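Door and Fittings Cleaner, Part Time — Lakwood Facilities, Prevton

Last updated: January

Lakwood looks after the shared areas of offices and small shops in Prevton. We need one more person for the early round at Terby House, a five-storey building with a lot of glass and metal in it. Most of the job is doors: handles, panels, frames, closers and the fittings round them.

Hours are 15 a week, starting at 6 a.m. and finishing before the tenants come in. The post is permanent after a three-month trial. You would work with Sigita Ots, who runs the round, and report to Matvii Ivanyshyn in the office.

What you will do

Clean both faces of the glass doors on each floor and wipe down handles and push plates. Polish bare metal with the cloths we supply. Check for loose screws and stiff hinges and write them in the log. Restock the cleaning cupboard on the ground floor. One morning a month is spent on the stair rails.

What we ask for

You should be able to stand and reach for most of a shift, and carry a 5 kg bucket up a flight of stairs. Experience is useful but we will train the right person. You need to be able to read product labels and fill in a short log in English. The building has a lift, but it is sometimes off in the early morning. 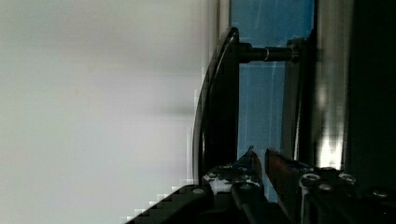
Handles take more time than new starters expect. People touch them all day and the marks build up at the ends, where a cloth doesn't reach easily. On a curved black one like this, follow the bow from top to bottom, then go round the standoff and its thin silver ring separately. Glass cleaner goes on the cloth and never straight on to the panel — it runs down into the frame.

How to apply

Send a short letter or a CV to Covadonga Cifuentes, or leave it at the Lakwood office, 187 Villalobos Road, Prevton. Please say when you could start and give the name of one person we can ring for a reference. Interviews take half an hour and include a walk round the building.

3 comments | 15 shares

Contact | © Lakwood Facilities | Back to top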